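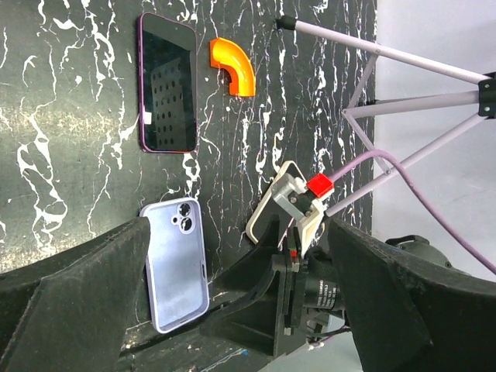
4 min read

Buttons hard to press with a new case on — is it the wrong case or do I need to break it in?

Posted by Yurani Ticona in Phones and Accessories
Viewed 3,966 times

I bought a soft case from a marketplace seller under the name Briltow. The listing named my exact model and the camera cutout lines up fine, two lens openings and the smaller round hole. I took it back off and laid it next to the phone, and the outline looks the same size to me.

The problem is the side buttons. Without the case they click normally. With the case on, I have to push hard on volume down, and sometimes the phone acts as if I'm holding it. Twice in one afternoon it went all the way down to silent in my bag and I missed calls from my daughter's school.

The seller says the case "needs time to soften." I have until the end of November to send it back and I would have to pay the postage. Does this kind of case loosen up with use, or should I return it now? Also, is there anything I can do to the button covers that won't ruin it? I'd like to keep it if I can, the color goes well with the phone.

I already tried taking it off and putting it on again, same result. No screen protector. The phone has never been dropped badly enough to bend anything.

Amnuay Saengthong

Return it. Cheap cases are like this. I had a Prando one that never got better and I ended up throwing it out after the return date had passed.

Oranuch Pongsiri
Regular member, 500 posts

I wouldn't send it back yet. There are a few different things that cause this and most of them take five minutes to check.

Start with how the case is seated. Soft cases go on easily at three corners and then people stop pushing. If the last corner or the long side is sitting a little high, the button covers end up above or below the real buttons and you press on the frame of the phone. Put the camera end in first, then the long side with the buttons, then work the other side over the edge with your thumb. Run a fingernail along the whole lip afterward. You should feel the same step all the way around.

Next, take the phone out and look at the case by itself, edge on. The covers are raised shapes molded into the side, and they don't all have to be the same length. What matters is where they sit compared with your phone's buttons. Hold the empty case beside the phone with the tops level and compare them one at a time. A small difference at one end of a long cover is fine. If the middle of a cover is over the gap between two buttons, you have a case for another model, whatever the listing says, and the seller should be paying the postage.
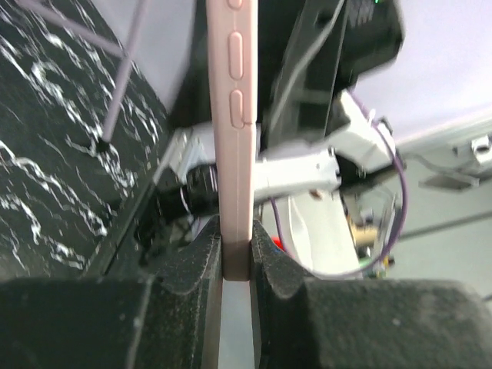 If the covers line up but are still stiff

Turn the case and look at the inside of that edge. There is often a small bump or pad behind each cover, and that is the part that touches the button. Two things go wrong with it:

1. There is lint or a bit of leftover molding packed around it. Clean it with a dry toothbrush, then a damp cloth, and let the case dry before you put it back on.

2. The pad is too tall. Then the button is already partly pressed before you touch it. That would fit with your volume going down by itself. You can take a very small amount off the pad with a fine nail file — two or three strokes, then put the phone in and test. You can't put any back, and once you have filed it I wouldn't expect the seller to accept a return.

As for softening, the covers may ease slightly over the first couple of weeks if you flex them by hand. Press each one in and out with the phone removed, a minute or so per cover. I would not use hot water or a hair dryer. I did that with an old case and the long side went wavy and never gripped properly again.

So with your dates, I'd do the seating check and the cleaning today, use it for a week, and decide on the filing after that.

Abimbola Chukwu

Agree with most of the above, but if the volume moves on its own I would skip the week of waiting. Write to the seller now and use the words "does not fit the listed model" if you find the covers are off. "Too stiff" gets you the softening answer every time. Send a photo of the side of the case next to the side of the phone. I got a full refund that way on a Higuchi case and they didn't ask for it back.

Yurani Ticona

Thank you all. I did the seating part again following Oranuch's order and one corner had been sitting high. Volume up is normal now. Volume down is better but still heavy. The covers look lined up to me, so I've cleaned the inside and will give it until next week before I try the nail file.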